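Welcome, and thank you for stopping by! These are the questions we hear most often at Plimley about tablecloths and small kitchen tables, and I've tried to answer them the way I would if you were sitting across from me with a cup of tea.

## My table is tiny. Does it really need a cloth?

Need is a strong word, but I do think a small table gets more wear than a big one, poor thing, as everything lands on it - shopping, post, elbows, the lot. A checked cloth in a greyish brown is my own favourite, and it's very forgiving of crumbs.

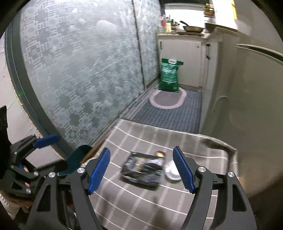

**Abena Aryee**
Household editor, Plimley

## How much should hang over the edge?

Less than people think! On a little table in a narrow kitchen I like a drop of 145 mm or so at the front, and up to 165 mm at the back if you have it to spare. Any longer and you'll catch it with your knees every time you sit down. If yours rumples at a corner, lift the whole cloth and lay it again, as tugging at one side only moves the creases somewhere else.

## Can I leave things out on it between meals?

Of course you can, it's your kitchen. Tissues are the thing I'd always keep within reach, and a plastic-wrapped pack is perfectly happy on the table without a box. My colleague Fuseini Tetteh is stricter than I am and clears his every evening, but I like to come down in the morning and find the vegetables I meant to cook staring at me.

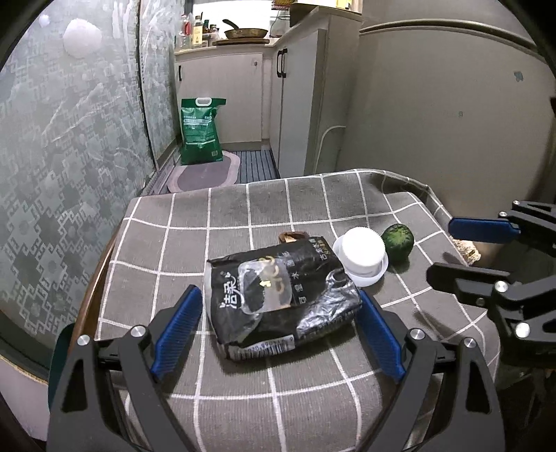
*Tissues, a white-capped container and something green, all on the checked cloth.*

## The lines on my cloth never sit straight. Any advice?

Pick one line of the check and match it to the longest edge of the table, then leave the other sides to look after themselves. Rounded corners will always bunch a little - I've made my peace with that.

## How often should I wash it?

Once a week suits most households, and sooner after anything with turmeric. Follow the label, shake it out well first (outdoors, if your neighbours are patient) and dry it flat if you've the room.

## I have a question that isn't here. Who do I ask?

Do write to us! Josiane Bouvier reads all the letters on Mondays and passes the fabric ones to me.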